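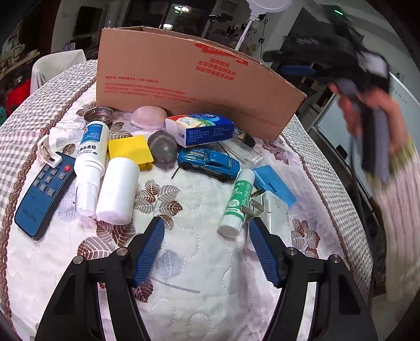 The mixed pile on the quilted cover, glue stick side.

11 December 2019

Up before six to clear the overnight upload. It had stopped partway again, so I restarted it and made tea. Hiu-tung says the fault is in the router and I say it's the card reader. We have both been saying this since March.

Today was clutter. The list for Minby wants single objects picked out of a mixed pile and set down in a clear spot, with the pile changed between runs. I had the quilted cover with the leaf print down for all of it. Yen-ting would prefer a plain sheet, but the model has already had plenty of plain sheets, and a wavy stitched surface makes the fingers catch in a way I want it to learn from.

The pile was mostly house things. Blue remote, spray bottle, tissues, the toy sports car, a mesh strainer, the glue stick, a power adapter with its prongs out, the striped stone. I stood the folded cardboard panel up behind as a backdrop. It has red printing all over it and I don't mind that.

Notes for myself on what went well and badly, before I forget:

The stone is hard. It is smooth and the pads slide up it unless I come in low and close slowly. I threw out the first several tries and then decided to keep the ones where it slipped and I got it on the second go. Prasetyo wants recoveries in the set and these are real ones. I marked them "regrasp" in the sheet.

The glue stick is easy from the side and bad from the end. It rolled under the adapter twice.

The toy car runs away if you touch the back of it. Better to go over the roof.

Tissues fine. Remote fine, though I kept taking it by the same place near the middle, and that will show in the data. Tomorrow take it by the ends as well.

The strainer I left for last and then ran short of time. Two good runs, no more. It sits too far back in the pile for my arm to reach without leaning, and when I lean the view tips.

People walked through behind the pile a good deal. I used to stop for that. Shu-fen told me to keep going, since a kitchen or a bedroom in real life has people in it, and she is the one who reads the clips. I only stopped when someone spoke to me.

Finished on 130 runs. I wanted more, but my wrist was sore from the trigger by the middle of the afternoon and the last few were sloppy, so I quit there. The target for the whole job is 3000 and we are behind. I wrote to Yung-ching and said so. He answered that Laditz is behind too and nobody should rush the labels to catch up. Good.

Spent the evening on the labels. Wrote "bottle" too often and had to go back and say which bottle, the spray one or the one lying down. Need a better rule for this. Maybe name them by how they lie at the start of the run.

Wiped the finger pads and put the gripper on to charge. Upload is going again, slowly. Rice and eggs for supper. Must buy more tape, and ask Hiu-tung to bring back the spare card.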